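**Soft touch wins the first round at Tidolside gripper trial**

Picking up a steel bolt is easy. Picking up lunch takes a bit more finesse! That was the clear lesson this week at the Tidolside automation workshop, where the Vura team has started putting three grippers through their paces on a table full of burger ingredients.

The trial runs until the end of January, and the plan is ambitious. Each gripper gets 1,000 picks, spread over seven kinds of item, with the same arm, the same controller and the same wrist camera behind it every time. Only the fingers change. Vura wants to know which design can handle a mixed food tray without stopping to swap tools, and whether the camera can stay low and close to the work without losing sight of where the next item is.

First up was Perkik, a two-fingered gripper with broad black fingers and a fine force setting that can be nudged up or down between picks. It finished its opening block on Monday, and the crew came away grinning. On the long, narrow items (the ones everybody had down as trouble) it dropped only eight in the entire block, and most of those came before the closing speed was turned down.
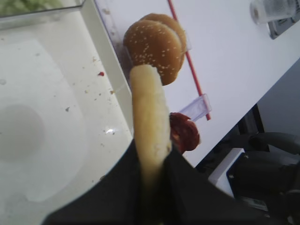
*Wrist camera view of the two-fingered gripper holding a long, pale yellow item upright, with sesame-seed bun halves and a burger patty behind.*

The wrist camera has been the surprise favourite of the trial so far. An overhead camera was tried during set-up, and it did a fine job of finding things on the table, but the arm kept getting in its way at the moment of the grasp. From the wrist you see the fingertips and whatever is between them, right through the lift. The trade-off is that the fingers fill a good chunk of the view, and anything clear is harder to pick out against a white tabletop. The software crew is already playing with the lighting to help with that, and a matte grey mat is on the list to try next.

Buns have been a different story. A two-fingered grip has to come in from the sides, and if it squeezes a touch too hard the dome creases and doesn't spring back. Perkik's lighter force setting sorted out most of it, though the picks got slower. Patties sit somewhere in the middle — easy enough to grab, fussy to let go of neatly.

Next on the arm is Kwok, a three-fingered design with softer pads, and there's plenty of friendly betting about how it will go. Rounder items ought to suit it nicely. Whether it can match that score on the skinny ones is anyone's guess, and the third gripper, a suction model, is a complete wild card around crumbs.

Scoring is kept simple. A pick counts if the item is lifted, carried and put down without visible damage, and a dropped item is a miss no matter how good the grasp looked on camera. Pick times are logged as well, but they'll be reported on a separate sheet so that a slow, careful gripper doesn't get marked down twice.

The workshop's viewing area is open to members on weekday afternoons while the trial is on, and it's well worth dropping by to see the arm at work. Kwok's first block starts as soon as the new finger mounts have been fitted and the camera has been recalibrated. Results for all three grippers will be posted on the workshop noticeboard, along with the wrist camera footage.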